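# How Does a Car Know Where It Is Going?

Have you ever sat in the back seat and heard a calm voice say, "In 282 feet, turn left"? Who is that voice? How does it know there's a left turn coming up? And why does it never get cross when the driver misses it?

Let's find out, because the answer goes all the way up into space!

## It starts with satellites

High above your house, far higher than any airplane can fly, there are satellites circling the Earth. A satellite is a machine that goes around and around the planet, a bit like a tiny moon. Some satellites take pictures of clouds. Some help with phone calls. And some have one very important job: they tell the time.

Yes, the time! Each of these satellites carries a super-accurate clock, and it sends out a radio message that says (in satellite language), "I am over here, and the time is exactly this." It sends that message again and again, all day and all night.

Your car has a small antenna that picks up those messages. Radio waves are amazingly fast, but they still need a tiny slice of a second to get to you. The car looks at how long each message took. A message that took a little longer came from a satellite that is farther away.

## Try it with string

You can do this on the kitchen floor. You need 3 pieces of string, all different lengths, and some friends to hold them.

1. Ask each friend to stand in a different spot and hold one end of a string on the floor.
2. Take the other end of the first string and pull it tight. You could be anywhere on a big circle around that friend, right?
3. Now take the second string too. If both are pulled tight, there are only 2 places where the ends can meet.
4. Add the third string. If it's the right length, there is just one place left, and that's where you are!

(You may have to move your friends a bit to make the strings meet. That's fine.)

A car does the same thing, but its "strings" are the distances to the satellites. It needs one extra satellite as well, to help fix the car's own clock, which isn't nearly as good as the ones in space.

## Now it needs a map

Knowing where you are is great, but a dot on a blank screen won't get you to the beach. The car also needs a map. Some cars keep the map in their own memory, and some get bits of it through the phone network while you drive.

To the computer, a map is a giant list of roads joined together at dots. Every dot is a place where you can choose which way to go. The computer also knows which roads are one-way, which ones are fast, and sometimes which ones are full of traffic.

Let's say your family is driving from Hultik to Clutov. There might be 495 different ways to get there! You could take the highway. You could go over the hill and through Buchanan. You could even drive around Buchanan three times first, if you really liked it. The computer tries out routes, adds up the minutes for each one, and drops the slow ones very quickly. It can do this in less time than it takes you to buckle your seat belt – and you should always buckle your seat belt!

## What about tunnels?

Good question! Satellite messages can't get through a mountain. When a car goes into a tunnel, it has to make a smart guess. It knows how fast the wheels are turning, and many cars have a little sensor that can feel the car turning left or right. So the computer thinks, "I was at the tunnel entrance, I've gone this far, so I must be here."

Sailors did something like this long before there were cars, and they called it dead reckoning. It's a spooky name for a clever trick.

## Things to do on a long drive

Once the car knows the way, you have lots of time! Look for road numbers and see if they match the ones on the screen. Guess the arrival time and check who was closest. Or bring something to read, if reading in the car doesn't make your tummy feel funny.

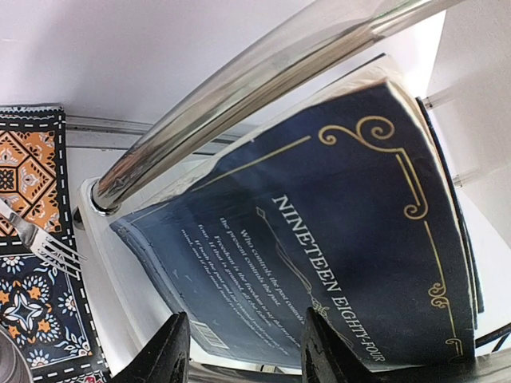 *A paperback copy of "Nineteen Eighty-Four." This one is for older readers!*

## Why does it change its mind?

Sometimes the arrival time jumps up or down. That happens when the computer learns something new, like a slow truck jam near Stila or a road that has just opened again. It does all its adding over again and gives you a new answer.

And if the driver misses a turn? The car sees that the dot has left the route, and it starts planning from the new spot right away. Next time you hear the voice pick a new road, listen for how quickly it does it!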